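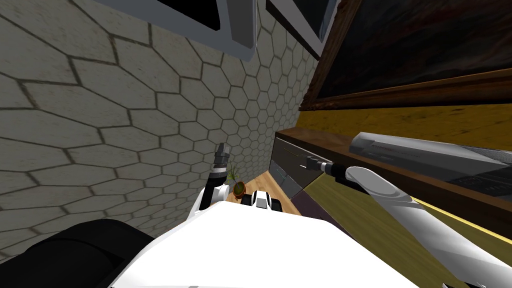
Two-arm model in the Ranau room view, right gripper down by the end of the shelf.

Home Reviews Planning Tools Grippers Forum About

Search reviews... Go

Ranau by Nukarus: worth it before you buy the arms?

I've been going back and forth on a two-arm robot for our shop since February, and the thing that kept me up at night was spending the whole equipment budget on something that couldn't get at our storage. So I paid for Ranau, the planning simulator from Nukarus, and put it on my own card for the first month (my boss is not a fan of subscriptions!).

It's $45 a month, or $522 if you pay for the year up front. That's a pretty stingy discount, but you can cancel the monthly plan without talking to anyone, and I'd take that over a few bucks saved. You get the room builder, the arm library and a budget sheet that fills itself in as you add hardware. The manual is 76 pages and I read maybe half of it, mostly on a Tuesday night with a sandwich.

Reach checks are the reason to buy this. You park the robot, drag a gripper where you want it and look at the room from pretty much anywhere on the machine. I'd been pricing arms by the reach number on the spec sheet, and that number tells you very little once there's a torso and a cabinet in the way.

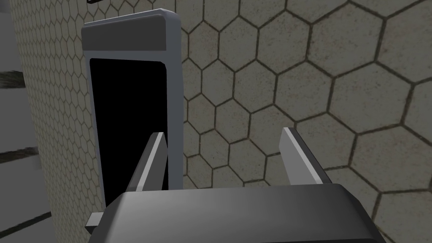
Gripper choice is where my budget moved the most. I'd penciled in the wide fingers from Wendov, and the cheaper Nwosu set was my backup in case the quote came in ugly. The hand view settled it for me. With the two thin fingers spread wide like that, there's a big gap of tiled wall showing between them, and one fingertip already sits right in front of the black panel on that upright thing. Looking over the back of the hand at that much opening, I couldn't come up with a single part of ours that needs more, so the Nwosu set went into the sheet and the Wendov one came out.

The budget sheet itself is good but fussy. It remembers arms, grippers and mounts, then makes you type in shipping and training by hand, and it forgot my training line twice. There's also no place for spare fingers, so I stuck those under "misc" like an animal. Exporting works fine, and Ikechukwu Dauda in our purchasing office opened the file without calling me, a first for anything I've sent him.

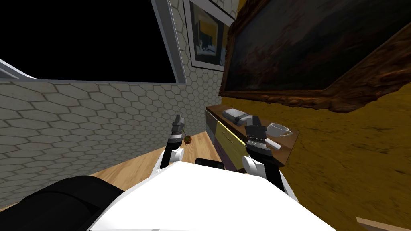 He did ask why installation was a separate tab, and I didn't have an answer. I'd like it all on one page so the total he sees is the total we'd pay.

Other gripes: the room textures are nicer than they need to be and my old laptop hated them, you only get 6 saved layouts on the monthly plan, and moving furniture after you've placed the robot resets the hand views. Place your cabinets first! I learned that one the slow way.

I'm keeping it one more month, until the arm quotes come back, and then I'll cancel. If you're outfitting several rooms, go with the yearly plan. Four stars from me, and I'd bump it up if they fix that training line.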